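4. Practice pads and the form of the finished stitch

4.1 Pads

All closures were placed in pads of two makes, Cavberg and Dundau. Both are sold for suture practice and are intended to stand in for skin. The two makes differ mainly in how the top layer is joined to the layer under it. In the Cavberg pad the two layers are bonded over their whole area. In the Dundau pad the bond is interrupted, and the top layer can slide a short way before it begins to pull on the layer below. This difference was small when a pad was pressed with a finger and large when a thread was drawn through it.

Pads were taken from the carton, wiped, and left on the bench for 15 minutes before cutting. Pads used straight from storage had proved stiffer at the surface, and the first stitch in such a pad tended to sit higher than the ones placed after it. Bench light was held at 700 lux at the level of the pad. The surface of the pad shines under direct light, and a brighter setting hid the cut edge in glare.

Incisions were straight, single-pass and of full depth through the top layer. Cuts that wandered or needed a second pass were discarded before any stitch was placed. A fresh cut in either make opens by itself to some degree. We did not measure the gap at rest for every pad, which in retrospect would have been useful; the matter returns in Section 4.4.

4.2 Stitch and thread

The simple interrupted stitch was used throughout. Each stitch is passed, tied and trimmed before the next is begun, so a fault in one does not loosen its neighbors. It also gives the scorer a unit that can be judged alone. A running stitch spreads its tension along the whole line, and a single loose bite is hard to locate afterward.

The thread was black. Lighter threads were tried in early pads and dropped, as they were difficult to see against the pad. Black thread has a drawback of its own: the turns of the knot merge into one dark mass, and the number of throws can seldom be read from above. Where the number of throws mattered it was noted at the time of tying and was not recovered later from the finished stitch.

The target for each stitch was an equal bite on both sides of the cut, a crossing at right angles to the line, and a knot lying to one side of it. Spacing along the cut was to be even. Tail length was left free within limits. A tail too short can slip back through the knot, and a tail too long falls across the cut and may be caught by the next stitch. The second of these faults was much the more common.

4.3 Scoring of the finished closure

Closures were scored on the Tshabalala form, with two changes. The item on overall appearance was removed, and a separate item was added for the state of the tails. Five items remained: edge contact, spacing, direction of crossing, knot seating and tails. Each was marked as met, partly met or not met. A closure was accepted if edge contact and knot seating were both met and no other item was marked as not met.

Of 103 closures entered, 69 were accepted. The rest were turned down for poor edge contact, for a knot that stood clear of the surface, or for both. Spacing was almost never the deciding item. This agrees with the general view that even spacing is learned early and that tension is learned late.

Edge contact needs some care in definition. When a stitch is drawn up, the two edges first meet, then press together, then begin to rise. A slight rise is usually wanted in skin, where the line flattens as it heals. A pad does not heal, so the form makes no allowance for later flattening and records only what is there. We accepted a slight, even rise along the line. We did not accept a rise on one side alone, which points to unequal bites, or a fold that rolled one edge under the other. Folding was seen more often toward the end of the cut that had yet to be closed. There the edges are free and take up any excess material pushed along by the stitches before them.

Knot seating was judged from the side where possible. From directly overhead, a knot that is well seated and one that stands a little above the surface look much alike. The shadow of the knot is of some help. A seated knot has a shadow that touches it on all sides; a raised knot has a shadow that starts a short distance away. Where tails stood upright over the knot they had to be disregarded, and a scorer working only from overhead views was inclined to mark an upright bundle as a raised knot when the knot underneath was sound.

Tails were the least settled item. Scorers agreed on length but differed on spread. Some marked down any tail that lay across the cut. Others did so only if the tail seemed likely to foul the next pass of the needle. The wording was changed in August to the second reading, and closures scored before the change were scored again.

4.4 Surface condition

Two features of the surface affected the scores without being part of them. The first was gloss. A bright highlight along a fold makes the fold seem higher than it is, and a scorer who has marked a few flat closures in a row will tend to overstate the next one. Tilting the pad slightly and looking again removed most of this effect. The second was red staining near the cut. A stain that ends at the cut edge can be read as a gap, and one that runs across a closed line can hide the line altogether. Scorers were told to follow the line from stitch to stitch and to ignore color.

The resting gap, mentioned above, probably mattered as well. A pad that gapes more at rest asks for more tension at the first throw, and the first throw is the one most likely to slip before the second is laid down. In the Dundau pads, with their looser top layer, slipping at the first throw was noted often enough that a double first throw became usual. It was seldom used in the Cavberg pads. The form does not record the type of first throw, and the difference between makes can therefore be given only as an impression.

Stitches at the center of a cut were placed in material already held on one side by an earlier stitch. End stitches had no such support. We had expected the end stitches to score lower on edge contact, and they did, although by less than the resting gap would suggest. Placement order was fixed from one end to the other. A closure begun at the center and halved toward each end would share the load differently, and the scores given here should not be carried over to it.

4.5 Views of the closure

Scores were entered in the Narkelora record sheet. Figure 4 gives four views of the pad. The first and last show three stitches in a line, and the variation in tails is plain in both: in the first, the left stitch stands as a tall bundle and the right one lies as a neat bar across the cut, while in the last the middle knot is bushier than the tight one above it. The second view is close to the surface, with a loop of thread standing open and a tied suture beyond it. In the third, the curved needle is held above the pad with its point clear of the surface.
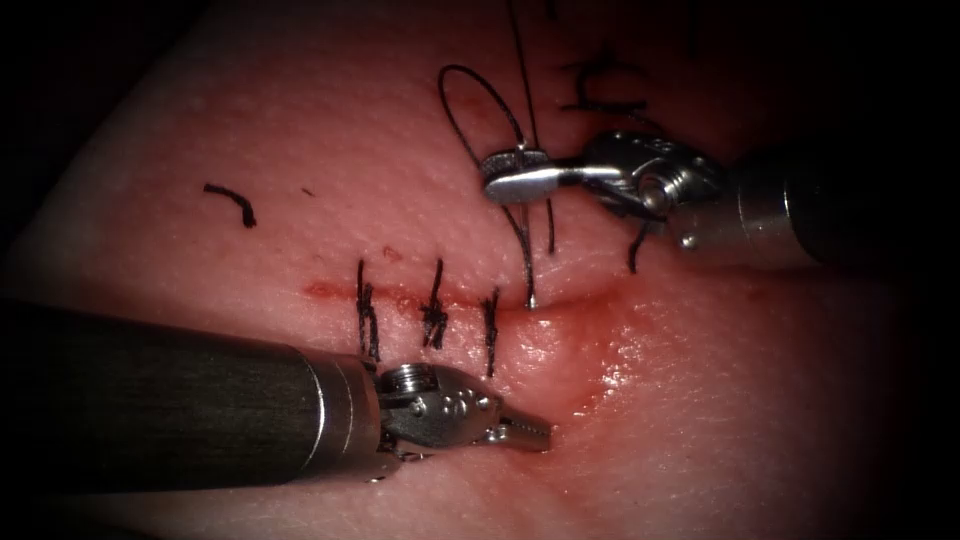
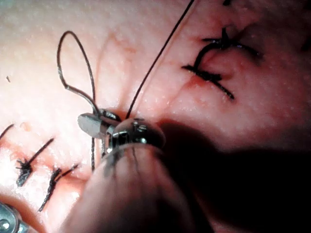
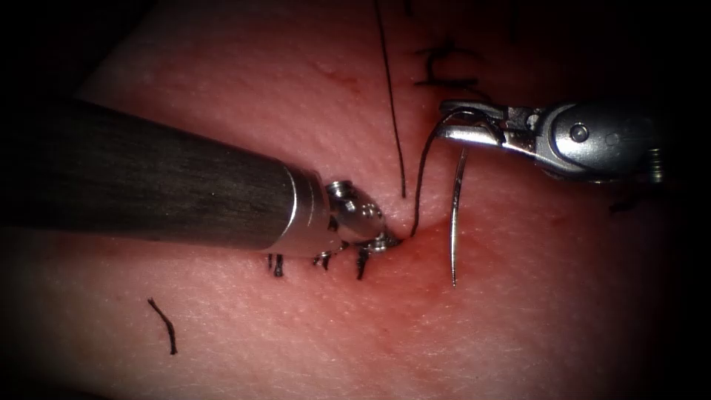
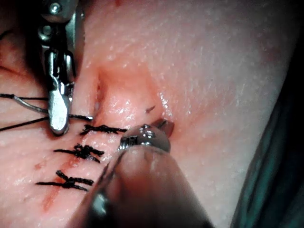 Figure 4. Suturing on the simulated tissue.

On reading a draft of this section, one scorer objected that the item on tails should be taken off the form altogether, on the grounds that a tail can be trimmed again at any time and a bite cannot be placed again. The same scorer held that marking the tails drew attention away from the knot, and asked that closures turned down for seating be listed separately from those turned down for edge contact. The second request has been met in the supplementary table. The item on tails has been kept, with the August wording, and the accepted total is the same with or without it.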